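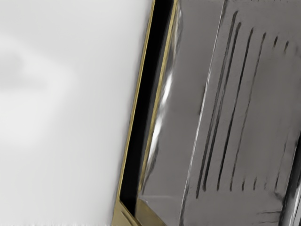

A fifth team, and a lot of faith

Filed under: Club News, Women's Hockey

February 20, 2026

The league office wants us to be excited about Fondach. They join the women's competition this spring, which takes us to five teams, and the announcement used the word "historic" more often than I'd like. I remember the last historic expansion. That side folded before the leaves turned, and everyone who had been promised a home game against them got a walkover and a free afternoon.

I hope I'm wrong. Fondach have a decent field and a coach who has done this before. What they don't have, as far as anyone at the preseason meeting could tell me, is a second goalkeeper. Ask Onlow how a season goes without one of those.

An odd number of teams also means somebody sits out every round. The office calls this a "rest window." Skuvham get theirs right before the trip to Quansah, and Quansah, who play a full game that same round, get nothing. Maybe that evens out by the end. I have gone over the fixture list twice and I can't see where.
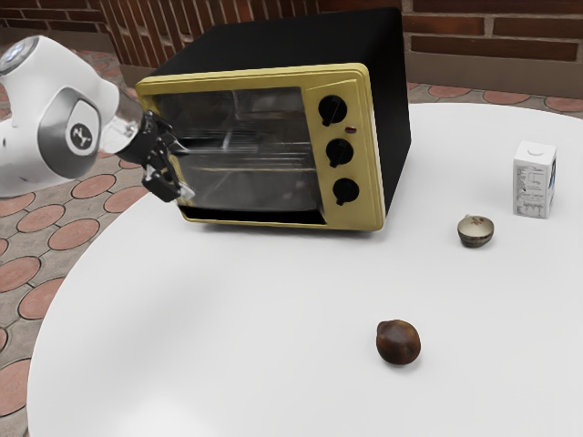

Sumaiya Barua thinks I'm being unfair on this one. She says Quansah had the soft end of the schedule last year and never complained, and that a team with their bench should be able to handle one hard week. Fair enough on the bench. I'd still like to hear how the rest weeks were drawn up, and so far the answer has been that "a balanced approach was taken."

Then there is the new points system. A win is still worth 3, but a losing side now picks up a bonus point for keeping it within one goal. The idea is to keep games alive to the end. I suspect we'll see the opposite — teams trailing by one with ten minutes left, passing it around the back and guarding their consolation prize. Games stay at 60 minutes, so there will be plenty of time to watch it happen.
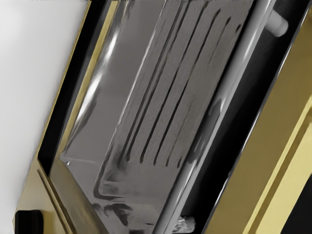 Dark glass with a gold-colored strip along the side.

As for the final, it moves to July and to the big field at Skuvham, with room for 900. We're told demand will be strong. Last year's final had good weather, two local teams and free parking, and I still had a whole row to put my coat on. Filling that place will take more than a new logo on the tickets.

On the field, I'd pick Onlow, if only for the midfield. They kept everyone, they defend short corners properly, and they've stopped trying to play the long ball out of every bit of trouble. Skuvham will be close. Fondach's opener is at home to Quansah, and I'll be there, probably with a whole row again.

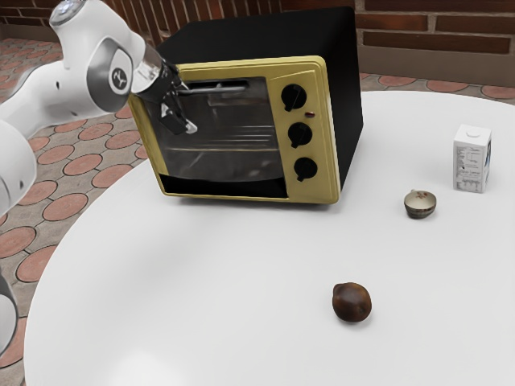 Toaster oven on a round white table.

We use cookies to remember your newsletter preferences. By continuing to read, you accept our cookie policy.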